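What Stays on the Kitchen Table

August 2025

Since we moved to Oscombe in February I have tried to teach myself one small habit. Before I cook, I put everything on the wooden table, and I look at it before I decide where it will live.

In the old flat on Antoniuk Street I had 4 drawers, and all of them were full of things I did not use.
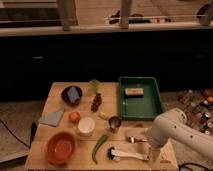 The green tray is my favourite helper. I bought it at Oretti, and it is easy to carry to the sink when the cooking is finished. The brown bowl I use for many things, also for salad when guests come. Grapes I prefer to keep outside the fridge, if we will eat them the same day.

My next question is the cloths. I fold them in squares, but in the drawer they always open again. If you know a better way of folding, please write it to me in the comments.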